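Route selling

Route selling is a sales method in which a representative calls on the same customers in a fixed order, again and again, and takes orders on the spot. It is one of the oldest and liveliest branches of the trade, and it is still going strong! The Koster company of Sivham sent out its first route sellers in 1849, with 2 wagons and a single price list.

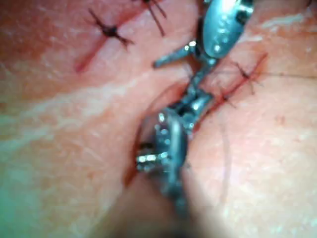
Metal surgical instrument over stitched skin.

The rules used at Koster were later written down by Kristof Kuipers in the wonderfully readable Fudstead Handbook, which runs to 696 pages. Kuipers ranked accounts by how often they bought, and his best-known chapter covers the first two minutes of a call.

Gomeck, a supplier of medical and workshop tools, adopted the handbook and grew its route list to 1000 accounts.

See also: Territory management, Cold calling, Order book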